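Home Blog Archive Contact

Last updated: November 24, 2020

I rented the Bekley hand-held gripper pair for 16 days at 700 dollars. Each gripper has a marker cube on the body for tracking, and the strap kept my hand in place well enough. I did 21 practice runs before the motions felt normal — mostly picking up cups and folding towels.

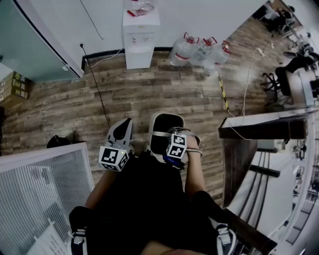
Can you rent just one gripper? Hamero, the shop that handles the rentals, only sends them out as a pair.

Setup was quick, but the printed guide skips calibration. I would rent it again in May if the price stays put.

Filed under: Robots, Gear Reviews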